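Jikatix publica la versión 2 de Murkero, su software de planificación para el doblado de ropa

15 de junio de 2018 - Jikatix pone hoy a disposición de sus clientes la versión 2 de Murkero, el programa que segmenta prendas, localiza mangas, capucha y cremallera y propone el siguiente pliegue.

La novedad principal es el módulo de percepción, que estima los bordes de la prenda aunque una manga tape parte del estampado. El modelo se ha ajustado con 3443 secuencias de doblado anotadas, 476 de ellas de sudaderas con capucha. El planificador recalcula ahora la trayectoria de la pinza 15 veces por segundo.

«Las prendas gruesas eran nuestro punto débil: el pliegue se levanta y el contorno cambia», explica Consuelo Nieto, responsable de percepción. Ozan Tokgöz ha dirigido la integración con Drondness, la herramienta de anotación de la compañía, que desde mayo comparte formato de datos con Murkero.

La actualización no tiene coste para las licencias vigentes. Los proyectos de la versión anterior deben convertirse antes de abrirlos - el instalador incluye el conversor.

Contacto de prensa: Cristóbal Farías, Jikatix

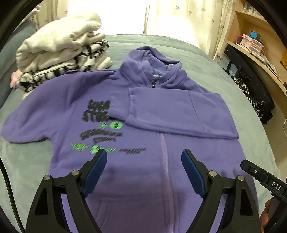 Foto: Jikatix / Kenna Morrison. Sudadera morada con una manga ya plegada sobre el pecho.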